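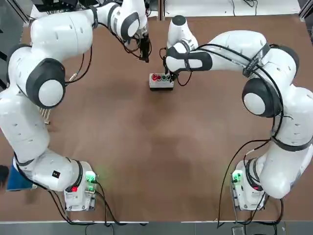 Joltitz Forum > Cells and Safety > Two arms, one table: rule for the shared zone

kestrel_bench
Posted January 2, 2022

Hello all. I am writing the house rules for our two-arm table at the Prakum lab and I would like your opinion before I print them. Both arms stand on the near corners and both can reach the middle. My draft says:

1. Only one arm may be inside the middle zone at a time. The other one waits outside until the first has left.
2. Cables are tied to the arm on the upper links and must have enough slack for the full turn of each joint.
3. Nothing lies on the table except the parts of the present task.
4. Before a button task, the button box is fixed to the table.
5. No hands over the table while the arms have power.

Is number 1 too strict? My colleagues say that it makes every two-arm task impossible.

mortise9
Your colleagues are right. If only one arm may enter, why do you have two? We pass parts from hand to hand all day, and with your rule we could do nothing. I would write a minimum distance between the grippers and let the software check it.

old_relay
I disagree with mortise9. A software distance is fine until somebody changes the gripper fingers and forgets to change the model. We had this at Solheim. The new fingers were longer and the check knew nothing of it. The lock on the zone is slow, but it doesn't depend on the shape of the tool.

mortise9
Then the rule should be "update the model when you change the fingers". You don't forbid driving because of wrong tires.

tallowgate
Can you have both? One arm in the zone is the normal case. For handovers there is a named program, tested at low speed, and only this program may open the lock. Our sheet at Seltunska is made so, and we have 948 logged runs with it. We had 7 stops, all from cables.

On number 2: please add who looks at the cables, and when. A strap that was good in the morning can slide down the link later. Also write something about cables which hang over the near edge of the table, where people stand. A knee is enough to pull one.

kestrel_bench
Thank you, this is useful. The named program is a good idea and I will take it. For the cables I will write "the operator, before the first run and after each change of task".

What about the button box? I say fixed. One person here wants it free, so that the policy learns to find it.

old_relay
Fix the box for acceptance tests, leave it free for training data. But its cable should always be led away from the grippers. A loose cable beside a box is the first thing the fingers will catch.

mortise9
On this one I agree with old_relay. I would also separate number 3 into two sentences. "Parts of the present task" is not clear when people change task every hour and leave the old parts at the side.

kestrel_bench
Good point. New number 3: "When the task changes, the old parts leave the table before the new ones come." I will post the second version when my colleagues have read it.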